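Visit to the Vonaseo workshop in Broltudham

In January I visited the small workshop of Vonaseo, where my host was Zerrin Başaran. I wanted to see how they look after a two-arm cell.

1. The fingers
Zerrin checks the screws on the finger brackets first. She has a list of 66 points — I copied only eight.
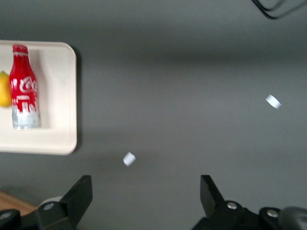 2. The grip
A glossy bottle is good for this check, she told me, because a worn finger lets it turn. Both fingers should touch it at the same height. 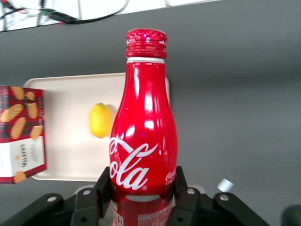
3. The cables and the bases
Each arm has a green ring at its base, and Zerrin looks at it before she comes near. Then she follows the cables by hand. 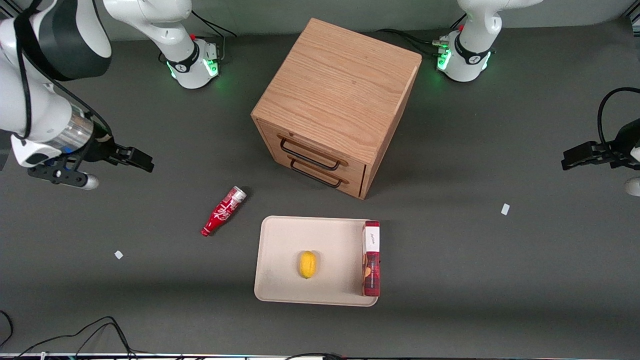
She writes every check in a paper notebook, which was already at page 138. I asked if I may have a copy of the list, and she will send it to me by mail.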